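Gripper pads, version 9

Monday, July 29, 2024

The Namano hand grippers have been going since January, and I have now spent longer on the finger pads than on everything else put together. My share of the Andwood workshop costs me $18 a week, so at least the despair is cheap. Tonight's opponent was a zippered pouch.

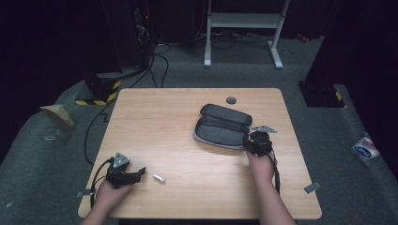

The plan is to log 200 openings and closings before I let the arm anywhere near a zip. I do the hand part, the software watches, and one day the robot tidies my desk while I sulk in another room. My wrists would like a word about the cables — I routed one along the forearm and I stand by it.

Pads are the weak point. The blocks are fine. The covering is another matter, and the glue I favour has let me down in every colour it comes in. 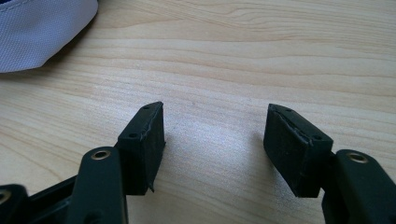
Fingers open, ragged covering and all.

Version 10 gets a wrapped edge and a different adhesive. I've also rewritten the jaw calibration, all 818 lines of it, mostly to avoid sanding.
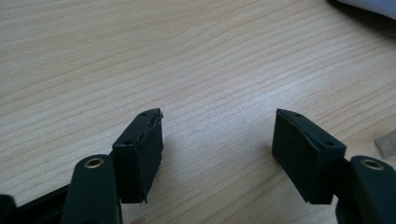 Antunes: Have you tried roughing up the block before you glue? I skipped that on mine and the rubber peeled within a week.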